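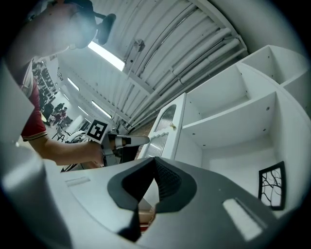

Ab wann gilt eine Mandantenempfehlung als meldepflichtiger Interessenkonflikt?

Sobald der Berater oder eine ihm nahestehende Person an der empfohlenen Gesellschaft beteiligt ist oder von ihr eine Vergütung erhält. Auf die Höhe kommt es nach der neuen Hausrichtlinie von Arum nicht an.

Die Meldung ist binnen 14 Tagen nach Kenntnis an die Compliance-Stelle (Shirley Bélanger) zu richten. Erfasst sind auch Altbestände. Für Anteile am Fonds Lorente gilt eine Nachmeldefrist bis Ende Januar. Von den 298 angeschriebenen Beratern müssen nur diejenigen antworten, die im Vorjahr mindestens eine Position in Kundendepots vermittelt haben.

Unverändert bleibt die Aufbewahrungsfrist von 10 Jahren. Nebentätigkeiten sind weiterhin gesondert anzuzeigen, Formular 2. Rückfragen zur Abgrenzung bei Familiendepots beantwortet Uriel Esquivel, donnerstags ab 14 Uhr.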